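Tablecloth

By Guoqing Zhong | 10/22/19
Last updated: January

A tablecloth is a piece of fabric or sheet material laid over a table, either to protect the surface or to dress it for a meal, a display or a ceremony.

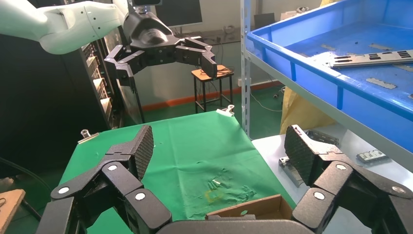

Materials

Linen was long the usual choice in Europe, and it is still used for formal dining. It takes starch well and becomes softer with washing, but it creases easily. Cotton is cheaper and is sold in many weights. Polyester and cotton-polyester blends are common in restaurants and rental stock, where cloths are laundered often and need to come out fairly smooth.

Oilcloth, originally a woven fabric treated with linseed oil, was popular in kitchens before plastics replaced it. Most cloth sold under that name today is cotton or polyester with a vinyl coating. Paper covers are used for single events.

Size and drop

The part of the cloth that hangs below the tabletop is called the drop. A drop of 8 inches is suitable for everyday meals, as it stays clear of the lap. Banquet cloths may hang to the floor.

To find the right size for a rectangular table, the drop is doubled and added to both the length and the width of the top. For a round table it is doubled and added to the diameter.

Keeping a cloth in place

Cloths slide on smooth tops and lift in wind. Spring clips that grip the cloth and the table edge together are the most common remedy, and are made in plastic or steel. Weights hung from the hem are an alternative outdoors. Elastic-edged covers fit under the rim of the table and need no clips, though they have to match its shape closely. Indoors, a felt or foam-backed underlay reduces slipping and also dulls the noise of dishes.

Regional production

In Pramenlow, table linen was woven in homes before the first mill, Sqalli, was built beside the river. At its height the mill had 202 looms and employed nearly 2701 people in the town and nearby villages. Its damask patterns were named after local farms – Nustden, a small repeating leaf, was the one most widely copied. The mill later turned to hotel linen and closed when its main buyers moved to blended fabrics.

Care

Stains are easier to remove before they dry. Wine and fruit stains on white cotton are usually rinsed in cold water first, then washed. Linen is ironed while slightly damp, on the reverse side if the pattern is raised. Cloths stored for long periods can weaken along the folds – rolling them on a tube avoids this.

See also: Napkin, Table runner, Damask, Place mat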